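3.2 Demonstration Collection

All demonstrations were gathered by teleoperation on the Pralleo arm, a tabletop manipulator with a parallel gripper and a small camera at the wrist. Operators drove the arm with the Iretti handheld controller and watched the wrist view on a monitor. We recorded joint positions, gripper opening, and wrist images at the same rate and stored each attempt as one episode. An episode begins when the operator presses the start key and ends when the arm returns to its home pose.

The task set covers kitchen handling, with an emphasis on small items that shift when touched. Scooping was included after a July pilot in which policies trained only on single rigid objects did poorly on piles. For the scooping tasks, the layout of the table was changed between episodes by moving the bowl and any nearby objects by hand. No fixed template was used, and bowls were allowed to fall partly outside the wrist view. Figure 3 shows a wrist image from the scooping set, with clear ice-like cubes in and around a metal scoop in a pink bowl, and lemons on the tabletop.

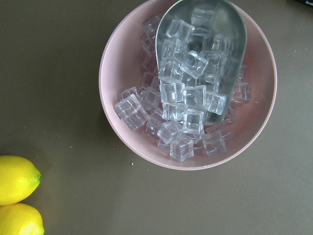 Why were failed episodes kept in the data set?
They give the learner examples of states that successful runs seldom reach, such as a poor grip on a handle. Failed episodes carry a label and are used only to train the outcome predictor, while the policy is trained on the successful ones.

Figure 3. Wrist camera image from the scooping set.

Transparent items are hard for the depth sensor used in our earlier Teoh data, where missing returns left holes in the point cloud. We therefore dropped depth from the policy input and used color images alone. Exposure was locked at the start of each session. Automatic exposure had caused brightness jumps when the gripper moved close to shiny metal, and these jumps were large enough to affect the image encoder.

The final collection holds 2723 episodes. Of these, 2000 were marked successful and used for policy training. The scooping tasks account for 862 episodes across both outcomes. A further 37 episodes were removed before the final count due to dropped images or a lost controller link. Labels were assigned by the operator at the end of each episode and checked by a second person using the stored video. Where the two disagreed, the episode was marked as failed.

Episodes were converted to the Drarnix format before training. Idle periods at the start and end were trimmed using a threshold on joint speed. Pauses inside an episode were left in place, as operators often stopped briefly before closing the gripper and trimming these pauses made the learned grasps less stable.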